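The Return of the Shared Table
How one housing association in Holside is rebuilding the habit of eating together

When the Holside Housing Association opened its third residential building, the plans included a feature that had been absent from the two before it. On the ground floor, where earlier designs had placed storage lockers and a parcel room, the architects drew a kitchen and a dining room large enough for every household on the lower floors to sit down at once. Residents were told that the room would be theirs to run. It has been in use on most evenings ever since.

The decision followed a long period of study. In 2 of the association's older properties, common rooms had been furnished at considerable expense and then left largely unused. Interviews with tenants pointed to the same set of difficulties. The rooms were on upper floors, away from the routes people took to and from their homes. Booking required a form and a deposit. Most had no stove, and a room without a stove, as several tenants remarked, is a waiting room.

Nadine Srour, who led the study for the association, had expected to hear that people were too busy to cook for their neighbors. The interviews gave a more complicated picture. "People described meals they remembered from childhood, with an aunt or the family across the landing," she said. "They wanted that again. They did not want to fill in a form to get it."

The new room was therefore placed beside the main entrance, with a glazed door so that anyone coming home could see whether a meal was in progress. There is no deposit. A paper calendar hangs by the door, and a household that wishes to cook writes its name in a square. Those who wish to eat add theirs underneath.

Costs are kept deliberately low. The association contributes $500 a month toward staples such as rice, flour, oil and dried beans, and residents who attend pay a small sum toward fresh food. The kitchen itself was equipped for $3,000, much of it spent on a secondhand range from a school in Zokville that was being renovated. 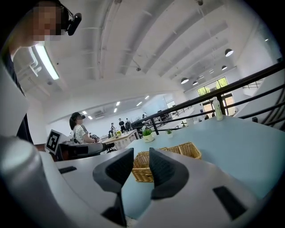
The question of who does the washing up proved harder to settle than the question of money. During the first months, the task fell to the same few people, and by November two of the most regular cooks had withdrawn their names from the calendar. A meeting was held. The rule adopted that evening remains in force: those who cook do not wash, and those who have eaten three times without washing are expected to take the next turn. It is not written down anywhere in the building, and according to residents it is followed more closely than the rules that are.

Lina Tarawneh has lived on the second floor since the building opened and cooks on a regular basis, usually lentil soup, stuffed vegetables or a tray of baked chicken with onions. She had lived for 6 years in a tower in the Drillberg district, where she knew the names of two neighbors. "Now I know who cannot eat nuts and who will come down late because of the hospital shift," she said. "I keep a plate for her. It is a small thing to do."

Such knowledge has practical uses beyond the meal. When the elevator was out of service for most of a week, older tenants on the upper floors had groceries carried up by people they had met over dinner. The association's own staff learned of this only afterward, while reviewing repair records.

There have been disappointments. Families with very young children attend less often than had been hoped, in part because the meals begin at an hour when small children are being put to bed. An earlier sitting has been tried and drew only a few households. Noise is a recurring complaint from the apartments directly above, and the association has agreed to pay for better insulation in the ceiling – a cost that should have been met, Ms. Srour acknowledges, when the building went up.

Other landlords have begun to take an interest. The Hakim Trust, which manages several older buildings on the east side of Holside, will convert a former laundry room into a kitchen, with work due to begin on 17th February. Its tenants have asked for a longer counter, a second sink and a door that opens onto the courtyard. The first two have been approved, and the door is with the city's planning office.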